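Speaker notes, "House rules for two arms at one table"
Jawad Ghumman, Datik
Aug 4, 2019

*Slides are marked with their number. Text in italics is for me only, I do not read it aloud.*

**Slide 1. Greeting**

Good morning, and thank you that you came on a Sunday. My name is Jawad, I work at Datik, and I am responsible for the work rules in our manipulation room. I will speak for half an hour and then we have time for questions. If I speak too fast, please raise a hand.

*Drink water. Check that the clicker works.*

**Slide 2. What I will talk about**

There are good safety standards for industrial arms, and I assume that you know them or that somebody in your company knows them. I will not repeat them today. My subject is the layer below: the small rules a team writes for itself, on two pages of paper, about the table, the objects, the cables and the people. We call them the house rules. The first version had 16 rules. I will show you the ones which survived.

**Slide 3. Rule one: the objects are part of the setup**

When a trial goes wrong, people look at the arm first. They look at the gripper, the calibration, the software. In my experience the object deserves the same attention. A jar that is half full does not behave like a jar that is full, and a cap with a small lip gives a different contact than a smooth one.

So every object that comes on the table is written on a sheet: name, weight in grams, state of the cap, and the date printed on the label if it is food. Two objects of the same product get two lines. We learned this with the furikake.
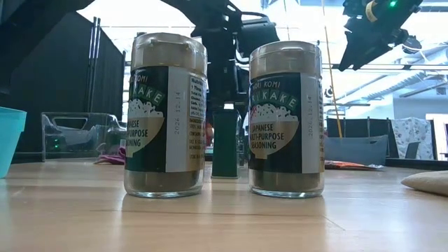
Kausar Dhanial objected to the second line when she read my draft, and her remark was that a sheet nobody can fill in within one minute will be filled in from memory on Friday. I think she is correct. We took away four columns after this, and now the weight is measured only when the object is new or when it has been opened.

*Pause here. Ask how many in the room keep an object sheet. Do not comment on the number.*

A few practical points for this rule:

- Glass is allowed, but only when the person at the stop button agrees to it before the run.
- Food stays closed. If a cap opens during a run, stop and clean before the next one.
- An object past its printed date leaves the table, even when the content plays no role in the task.
- Labels are not removed. If you need a plain object, buy a plain object.

**Slide 4. Rule two: say who has the stop**

One person holds the stop, and this person says it aloud: "I have the stop." When the role is given to another, both say it. It sounds like theatre in the first week. After this it becomes normal, like a seat belt.

The person with the stop does not type, does not carry objects and does not answer the telephone. At Brollov they let the operator do both roles for short runs. I visited them and I understand why, they are a small team. I still do not recommend it.

*If somebody from Brollov is in the room, be polite and offer to talk in the break.*

**Slide 5. Rule three: slow is the normal speed**

New tasks start at slow speed and we count the clean runs. After 16 clean runs in a row, the speed may be raised by one step. If a run is not clean, the count goes back to zero. Discussions about "almost clean" are finished quickly, as the person with the stop decides.

Last October we looked back in the log book. It had 358 entries of an interrupted run, and over 2 thirds of them came on the first day of a new task. I do not claim that this is science. It helped me to convince the team that the first day must be slow.

*Do not go into the statistics. There is a spare slide if they insist.*

**Slide 6. Rule four: the shared zone**

With two arms there is a part of the table where both can reach. You must decide who may be in it and when. Our rule is simple to write and hard to follow: before an object is passed from one side to the other, the plan must say which gripper lets go and which one waits. If the plan does not say it, the run is not started.

Keep fragile things out of the shared zone when the task does not need them. Trays and bins are placed before the motors are switched on. After this moment no hand goes over the table, also not for correcting a cloth by two centimetres. If the cloth is wrong, you stop, you correct and you start again.

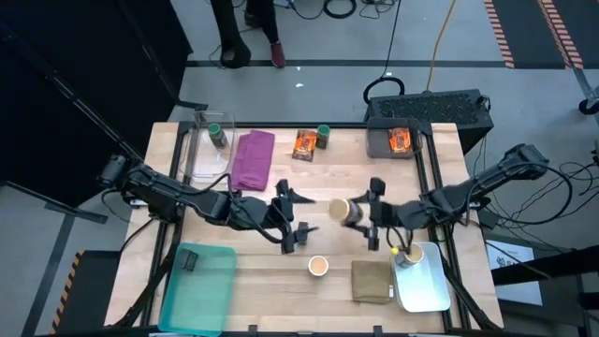
Must both arms stop when only one of them reports a fault?

Both arms stop, every time. The healthy arm may be holding something, or it may be on the way to a point where the other one should already be gone. Stopping both costs a restart, and we accept this cost.

**Slide 7. Rule five: cables and floor**

I come to the least popular rule. Every cable on an arm must have enough length for the full movement, and somebody checks it by moving the arm slowly through its range before the first run of the day. A loop which is fine with the elbow low can be tight with the elbow high.

For the floor: walk once around the table before you switch on. Whatever you could catch with your foot is moved or taped. The free path to the stop button is 800 millimetres wide in our room. Measure your own room and write your number on the page.

*Show the tape measure. It is in the left pocket of the bag.*

**Slide 8. How to change a rule**

Rules which cannot be changed will be ignored. With us, anybody may propose a change on paper. It is tried for two weeks, and then the team keeps it or drops it. At Rurnum they print the date of the last change at the foot of the page, and I have copied this idea from them with thanks.

The old versions are kept in a folder. When a new colleague asks why we do a thing, we can open the folder and look.

**Slide 9. Questions**

*If no questions come, ask Kausar about the one-minute sheet. Leave the printed rules at the door, also the short version in large letters. Collect the tape measure.*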